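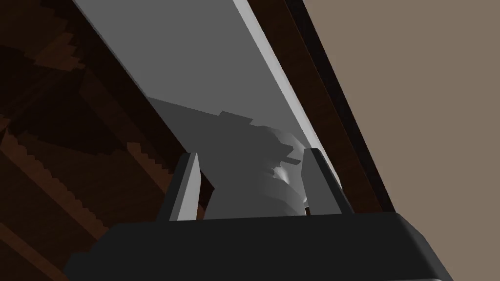
Grey object between two gripper fingers (computer render)

Bowed zither through a PA: how do I stop it howling?

Bergþóra Blöndal

I play a second-hand zither with a cello bow, a rubber ball on a stick and, when I'm feeling lyrical, a comb. In a kitchen it sounds wonderful. In August I'm doing a 30 minute solo set at Drillcombe, in the long room at the Ellis, and I need people past the front row to hear it, including those who would rather not.

I have a pair of small condenser mics, a cheap contact mic stuck under the bridge with putty, and a Zovmont mixer with sliders for bass, middle and treble and a fourth knob whose label has worn off. When I turned everything up at rehearsal I got a lovely low drone. I wasn't playing at the time.

The piece has very quiet bits (comb) and very loud bits (bow, temper). The drummer from Cemdale says to use the contact mic only, but then it sounds like a wasp in a biscuit tin. That might be fine for the middle section but I can't do half an hour of it. Can I use all three mics, and where do I put them? I can't afford a sound engineer. The fee is a meal.

Share 2

Huw Llewellyn

Use all three, but don't expect them to do the same job. The contact mic is your volume. The other mics are there to make it sound like a zither again, and they should be quieter in the mix than you want them to be.

The wasp is probably the contact mic going straight into an ordinary mic or line input. Those pickups want a very high input impedance, so put a proper piezo preamp or an acoustic DI box in between and you'll get the bottom end back. Borrow one from any folk fiddler. They all own a spare and they're all in bed by ten.

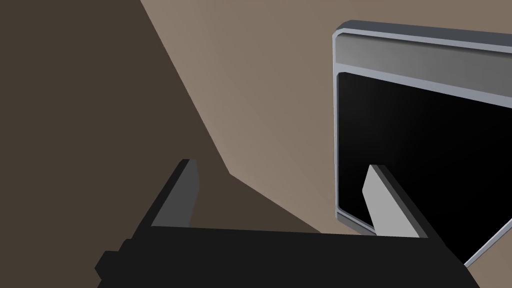
With the condensers, the first thing is to find out where the zither is loudest, and it won't be where you think. Get someone to bow it while you crawl round with a finger in one ear. Then put the mics well apart and as close to the strings as your elbow allows. I tilt mine the same way, both leaning off to the right like the two fingers in the picture, so that neither one has its back half turned towards the speaker. If your speakers are on the other side, lean them the other way. Check the bow arm clears both before anyone is watching.

Then the drone. Low howl means too much bass going round the room, so use the low cut on the condensers if the mixer has one. If it squeals instead, try taking a little out near 3,000 Hz, and stop when the comb starts to sound like a comb in another building.

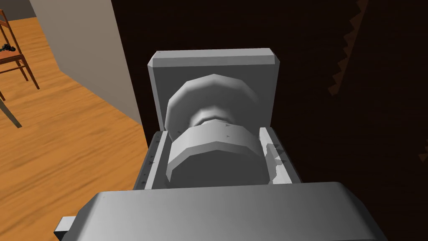 Speakers go in front of you and face away, even if that means you hear less of yourself. Set your level with the loudest bowing first and leave it there. The quiet bits will be quiet. People lean in, or go to the bar, and you'll learn something either way.

I'd also leave the worn-off knob alone. On the Zovmont I had it was an echo.

stringsandthings

contact mic only. drummer is right for once. wasp noise is good, I'd pay for wasp noise. also use blu tack not putty, putty dries out and falls off in the slow bit

2 comments

Bergþóra Blöndal
It is an echo. I had been blaming the room. Preamp borrowed, fiddler asleep.

Huw Llewellyn
Give it back with a fresh battery in or you'll never hear the end of it.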